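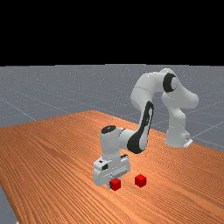

Week 9: Keeping records of cryptocurrency transactions

Category: Course Handouts > Money and Regulation
Posted 24 November 2022 by Tormod Midtbø

1. What an exchange holds

An exchange that takes customers' money normally keeps two sets of records. The first is identity: name, address, date of birth and a copy of a document. The second is the ledger of orders, deposits and withdrawals. A tax office asking for "the account" usually wants both, and the request should say so.

Transfers between two customers of the same exchange often never reach the blockchain. They are entries in the firm's own books, and can only be found by asking the firm.

2. Worked case: Braltia and Wora

Braltia is an exchange. Wora is a wallet app that holds no customer funds. A customer buys 2 coins on Braltia in June for £1,171 and moves them to Wora. She later swaps them for another token worth £1,238 at the time.

- Braltia can report the purchase and the withdrawal.
- Braltia can't report the swap.
- Wora has no identity records to hand over.
- The swap is a disposal, so the customer must work out the gain herself. Ignoring fees, it is £67.

Students often treat the move to Wora as the taxable event. Moving coins between your own wallets is not a disposal. Any network fee paid in coins needs separate treatment (see week 10).

3. Shared registers

Paquette argues for a single register that agencies can search. Trandley prefers requests made one at a time, with a stated reason. Read both before the seminar and note who bears the cost of a wrong match in each.

4. For the seminar

Bring a one-page summary of section 18 of the reader. Work through the case again with a fee of £2 on the purchase.

Related handouts
Week 7: Custody and private keys
Week 8: Customer checks at sign-up
Week 10: Fees, forks and airdrops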